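Notebook, Tidwood bench
2026-04-27

Good long day on the small-goods tabletop. Writing this up while it's fresh, and before I lose the scrap of cardboard I've been scribbling on.

For anyone picking this up cold: we're trying to work out a sensible order for clearing a table of odds and ends. Mixed stuff, the kind that builds up on any desk. Some paper, some packaging, a cup, something that folds. The Gulholm list had everything on it sorted by size, biggest first, and I've never been happy with that. Size tells you what fits in the tub. It doesn't tell you what's going to skid, roll, flop open or drag its neighbour onto the floor with it. So today was about sorting by behaviour, and I'm really pleased with how it's shaping up!

Surface first. Still the black top with the rounded corners. I love working on it. White paper jumps out at you, pale things jump out at you, and you can see a stray crumb of cardboard from the other side of the room. The downside is dark things. A black stand folded flat on a black top is very nearly invisible if you're looking from low down, and I've put my hand on it twice now while reaching for something else. Colleagues with better eyes than mine may not mind. I'd still like to try the grey mat from the Garby cupboard underneath, if someone can find where it's been rolled up. (Not behind the door. I looked.)

Curtains stayed drawn all day. The brown pleats are a very forgiving backdrop and the room feels calmer with them shut. Overhead light is another story, see glare note further down.

Paper

The paper is my favourite problem of the lot. A single sheet is a nuisance, a thick ream is a brick, and a modest stack is somewhere in between and does whatever it likes. If the edges are square it behaves. If they've fanned even a little, the top few sheets slide off as soon as you tilt. What worked best: square it against the table with both hands, long edge then short edge, and only then lift, thumb on top and fingers well under. Slide it to the table edge first if you can't get your fingers beneath. I'd been skipping the squaring because it felt fussy. It isn't fussy, it's the whole job.

Stock note: the Ó Conaill carton says 2000 sheets. We've barely made a dent, so no reordering, please, no matter what the sheet on the door says.

Paper goes at the bottom of the tub, flat. Everything else can sit on top of it. Settled, as far as I'm concerned.

Cups

Small white cup. Upright it's the easiest thing on the table and you learn nothing from it. On its side it's a different animal. Push at the rim and it swings in an arc about its own base, every time, and the arc is wider than you expect. Pinch across the body from above and it comes up beautifully. I tried it pointing at me, pointing away and side-on, and side-on was the easiest by a mile. Then I tried the same thing with a mug from the kitchen and the handle ruined everything, which was very funny and also useful. Handles need their own page.

Rule I'm proposing: cups come off early, before anything gets bumped. A rolling cup is what turns a tidy table into a chase.

Cards and flat bits

Picture cards are murder to pick up off a smooth top if you've got short nails. Stiff card, no lip, nowhere to get under. Options tried:

Slide to the edge and pinch. Works. Slow, but works.
Press one corner and hope the other lifts. Only if the card is already a bit bowed.
Sticky note as a tab. Works brilliantly, cheating.
Slide it on top of the paper stack and lift the two together. Didn't expect much from this and it's wonderful. The card rides on the paper and you've cleared two things in one go. Keep it level or the card goes first.

Glare: with the lights on full, a card can catch a bright spot right in the middle and you lose whatever's printed there. Dimming one bank helps. Turning the card a few degrees doesn't do much. I want to try a bit of tracing paper over the fitting, with the lights off and cool, obviously.

Packaging

Boxes with an inner tray are the real troublemakers. With the tray pushed home, the thing is a brick and you can treat it like one. With the tray part-way out, the box is longer than it looks, the balance is off, and if you grab the outer sleeve and tip it the wrong way the inside keeps going. I did this three times in a row and laughed at the third. Loose clear wrapper makes it worse again: it sticks to sleeves, hands and sometimes the next box along.

What I've landed on for now is to close the tray first with the flat of the hand, tuck or remove the wrapper, then lift with one hand at each end. Two steps before the lift. I know that slows things down and I know the Gulholm list treats a box as one item and one move. I think the list is wrong here and I'm happy to argue it over a cuppa.

Also, please stop throwing out the wrappers after each go. A clean box teaches us very little. Real tables have rubbish on them. I've put a stash of clear ones in the Tidwood drawer, left-hand side, under the tape.

Layout I keep coming back to

Picture card in the middle, box up near the far edge and on an angle, blue cube to the right of it, cup tipped over, with the paper and the folded stand on there too. It's got a bit of everything: a flat one, a long awkward one, a neat one, a roller, a floppy one and a black one on black. The cube is close to no trouble at all and I've left it in for exactly that reason. It's nice to have one thing on the table that goes right.
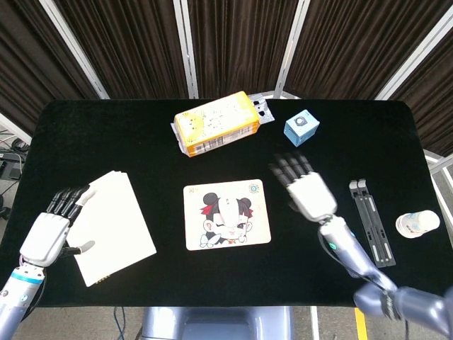

Mixed tabletop, box with its tray part-way out, cup on its side, card in the middle.

Having the box diagonal matters more than I thought it would. Square to the edge, your hands fall naturally on the two ends. Set on an angle you have to decide which way to come at it, and I noticed I always go for the near end first, even when the tray is sticking out of the other one. Worth watching for in your own goes.

The wink on that card gets me every time, by the way. She stays in the set.

Proposed order, version whatever-we're-up-to

Cup, if it's on its side.
Cube, quick win, makes room.
Box, after closing the tray and dealing with the wrapper.
Stand, folded, checked that it's properly folded.
Card onto paper.
Paper and card together.

Now I've written it out I can see the clash: paper is meant to go in the tub first because it lies flat at the bottom, but I've got it coming off the table last. Hmm. Either we stage things beside the tub and pack in a second pass, or we use two tubs, or the paper moves up the order and the card rides along early. I lean towards moving the paper up. Cup, paper with card, then box, stand and cube on top. Haven't tried it properly. First job next session!

The stand

Short note as I ran out of day. Folded, it's fine. Half-folded, it's a trap for fingers and it catches on anything thin nearby. Check the hinge before lifting. It would be good to have a second one in another colour so we can tell how much of the bother is the shape and how much is the black.

Bits and pieces

Storage bin 66 is now small goods only. Cables that were living in it have moved to bin 527, labelled on both ends this time. The old label on 66 still says adhesives, ignore it until I've found the label maker.

Please leave the tape marks on the underside of the table alone, they're how I find the centre.

Leads on the floor by the left of the table: mind your feet on that side.

The December notes had a nice idea about starting with whatever is closest to an edge, to stop things going over. I'd forgotten it completely. I'd like to fold it in as a tie-breaker when two things look equally easy.

To do

Find the grey mat.
Try the paper-early order with the same layout, then with the box turned the other way.
Mugs and handles, own page.
Tracing paper on the light.
Second stand, not black.
Add a note to shelf card 1005 saying where the wrappers are.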